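Home / Reviews / Bench and Lab / Markers and Targets

Tundgate Harden Tagged Block Set: Review

Posted Sep 28, 2025

Filed under: fiducials, calibration targets, small parts

The Harden set is Tundgate's entry-level kit for marker tracking on a tabletop. It supplies small tagged blocks, a printed reference sheet, a shallow tray and a strip of spare markers for parts of your own. List price is $795. We have had one in regular use on a black table under a fixed overhead light. 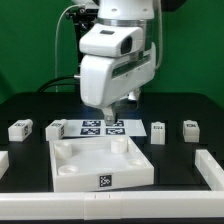
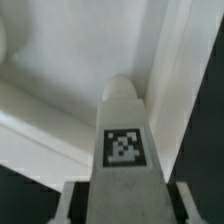 Blocks, reference sheet and tray in the first photo; a single square marker at close range in the second.

What you get

The blocks are white, each with small black-and-white tags. The reference sheet is plain white paper with four markers printed in a two-by-two grid. The tray is white, square and shallow, with raised walls and a round post near each corner. Everything arrives in one flat carton with a folded leaflet. There is no software in the carton. The leaflet lists the marker IDs, the nominal sizes and the spacing of the grid, and that is enough to set up any common detection library.

The blocks

The blocks can lie on a side or stand upright, and our block poses came out stable in both positions. Bases are flat. We checked each one on a surface plate and found no rocking. Edges are clean, with a slight ridge on one block that came off with a fingernail.

Tags on more than one face are the main reason to choose this set over a cheaper one. With a single top tag, a block that gets tipped over is lost to the detector until somebody rights it. With a second tag on an end face, the block usually stays in the results. Each face has its own ID, so the detector also reports which way the block is lying. You have to enter the face offsets by hand, and the leaflet gives them in a table with rather small type.

Tag placement is good but not perfect. On our sample one tag sits slightly rotated relative to the block edge. It is a constant error and can be calibrated out, but at this price it should have been caught before shipping.

The reference sheet

The printed sheet is the weak part of the kit. Print quality is fine: the black is dense, the corners of the squares are sharp, and the white margin around each marker is wide enough. The problem is the paper. It is ordinary weight, it takes a curl in humid weather, and it moves if something brushes it. A curled sheet gives a plane fit that looks plausible and is wrong. We taped ours down at the corners and checked it each morning with a straightedge.

Four markers is a sensible number for a sheet of this size. With one of them covered, the remaining three still give a usable plane, and our results shifted very little when we covered each in turn. With two covered, the fit became noisy and we would not rely on it.

Tundgate sells a rigid version of the same grid under the Esgate name. We borrowed one for comparison. It lies flat and stays put, and it uses the same IDs, so no settings need to change. If you plan to leave the setup standing for weeks, buy the Esgate board at the start.

The tray

The tray is simple and well made. The walls are high enough to keep a block from sliding out and low enough that a tag on top of a block is not shadowed by the rim, at least with the light directly overhead. With a side light, the near wall throws a soft shadow across the floor of the tray and detection drops.

The posts near the corners take up floor area. A block laid flat fits between them with room to spare, but a full set laid flat does not fit neatly. The tray carries no marker of its own. Its position has to be measured, or a spare marker has to be added to the outside wall. We did the second and lost nothing by it.

One smaller complaint: a white tray and white blocks give low contrast. This does not matter to marker detection, which only looks at the tags. It does matter if you also segment by color or brightness.

Detection range

We tested with one fixed camera and one small close-range camera, both with default exposure. Block tags read cleanly at 200 mm and at 400 mm. Tundgate claims up to 500 mm for the small tags, and we reached that figure only with the light turned up and the tag nearly square to the lens. The larger markers on the sheet had no trouble at that distance.

Angle matters more than distance. Past a steep tilt the small tags fail before the large ones, as expected, and failures are clean: the detector returns nothing. We logged no false IDs during the test.

Glare was not an issue on any of the printed faces. The finish is matte throughout. Black tables can be shiny under a low lamp, so check yours before blaming the tags.

Wear

Pale surfaces show handling. Gray smudges come off with a dry cloth, scuffs do not. Neither affects reading as long as the marker and its border stay clean. Keep solvents away from the tags. A wipe with alcohol softened the print on one spare, and Tundgate's leaflet warns about this only on the back page.

Alternatives

The Kļaviņa block kit costs less and has a better tray, with a marker already on the rim. Its blocks are tagged on one face only. For static scenes that is adequate. For anything where blocks get turned over, the Harden set is the better purchase.

Verdict

Good blocks, a decent tray and a reference sheet that should be on stiffer stock. Recommended, with the Esgate board added to the order. Tundgate lists replacement tags for sale from October — we will update this page if the placement tolerance changes.

Pros: tags on more than one face, dense matte print, clear ID table
Cons: paper sheet curls, no marker on the tray, one tag rotated on our sample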